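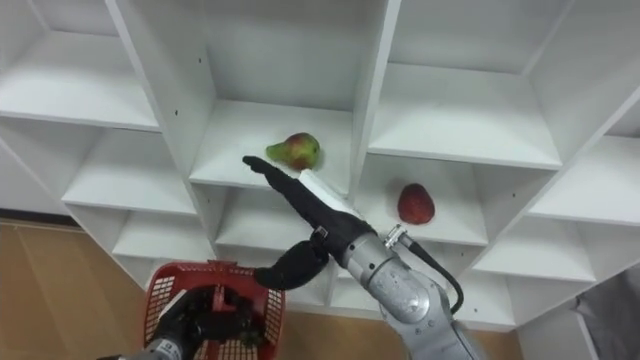
A pear and an apple on the cubby shelves in the spare room at Udlow.

She bought the shelves in July. White, open cubbies, from a shop called Bodin, 468 dollars and two trips in a small car. "I wanted somewhere to put things down," she says. "That was the whole plan."

We're talking in the kitchen, quickly, she has a shift at noon. She has rented out the spare room for years and this is the first time she's liked the furniture in it. Before the cubbies it was a chest of drawers from Grutska. Drawers stuck. Guests lived out of their suitcases.
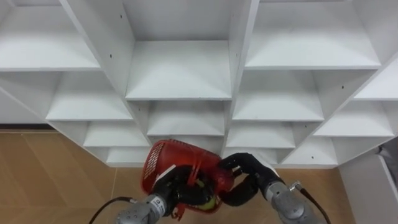 So why not a wardrobe? "Too dark. And people forget things in a wardrobe. I've posted home 2 coats." With open shelves you see what you've left behind. She wipes them down between stays, top to bottom, then the floor. Doesn't use baskets in every cubby like the magazines do. Tried it, hated it, gave the baskets away.

The screw holes bother some people. Not her. "I could buy the little caps. Clanico sells them in bags of 100. What would I do with 100 caps?"

Building it took a whole evening and most of the next day. One divider went in backwards and had to come out agian. Would she do it over? Long pause. "With a better screwdriver."

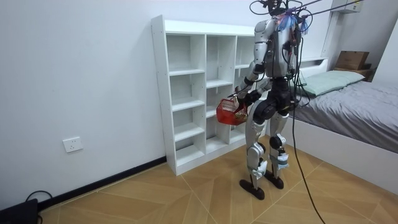 She is firm about the rest of the room. Bed on one side, shelves close enough to reach, nothing else big. The floor is the wood-patterned kind, easy to sweep, and she won't put a rug on it. For carrying bits and pieces in she's all for a small plastic basket with a handle, the red see-through sort with holes in the sides. "Cheap, light, rinse it in the sink. My mum had one for pegs."

And what goes on the shelves? Her answer is not much, and she gets a bit stern about it.

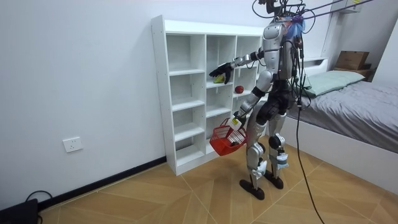

Filling every cubby is the mistake, she reckons. You end up with storage and no room to put your glasses. She likes one small thing to a shelf and plenty left bare, and she likes colour, becuase the wall behind is plain white and so is the bookcase. Something yellow in one cubby, a round red ball on the shelf next door, that's enough to cheer the place up. "It doesn't have to match. It's a bedroom, not a shop."

Next job is the hallway. Same shelves, if Bodin still has them, maybe a narrower set. She's looking at her keys now. Last question, does anyone ever eat the fruit?

"I hope so. I'd rather they ate it than took it for decoration."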